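4.2 Clearing a Table into a Tray

The second group of trials concerns a chore that most people finish without thought: picking up scattered groceries and small items and placing them in a tray. We chose this task following the survey of household work by Vaněk and Vrabec, which ranks tidying among the jobs people would most like to hand over. Figure 3 shows the workspace in the Lakness room. 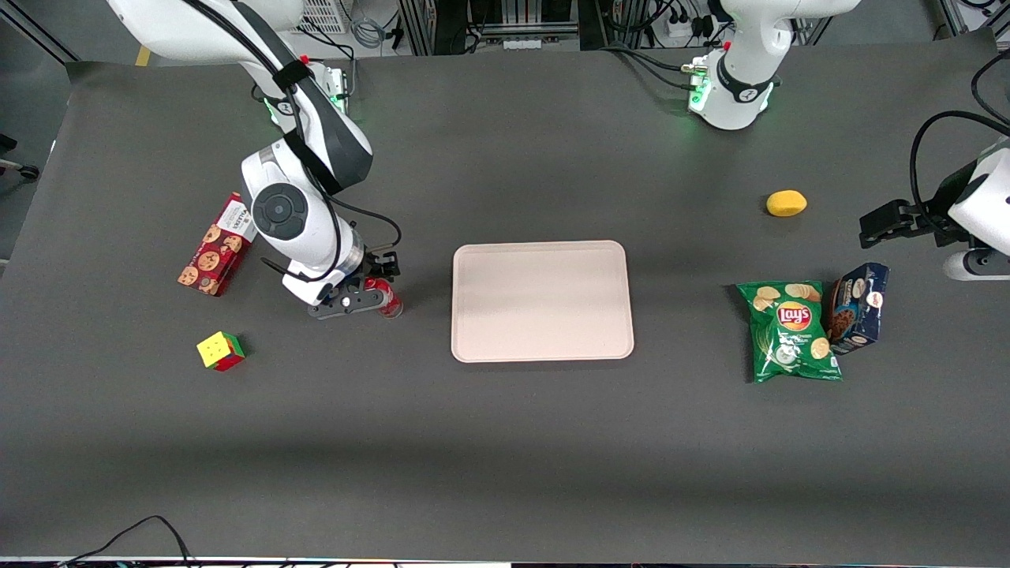
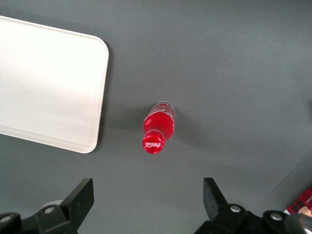 Figure 3. Tray-clearing task. First panel: workspace view, with the right gripper closed around a soda can. Second panel: close view of a bottle lying on its side near the tray, with the gripper fingers open.

The item set was mixed on purpose. Upright cans present the same profile from every side and allow a simple approach from above. A bottle on its side must be approached with regard to the direction in which it lies, and its clear section gives the vision module, Veta, little to work with. Flat bags are harder again, as their outline changes with each contact.

Over 400 attempts, we recorded whether each item reached the tray and whether a person had to step in. Items dropped outside the rim were scored as failures even if a later attempt recovered them. Two operators scored every attempt separately, and disagreements were settled by reviewing the recordings.

Rigid items were handled reliably enough for unattended use in a supervised building. Bags were not. We therefore consider the chore partly solved under fixed lighting and on a clear surface, and we make no claim for a crowded kitchen counter. Section 4.3 repeats the task with the Stilia planner.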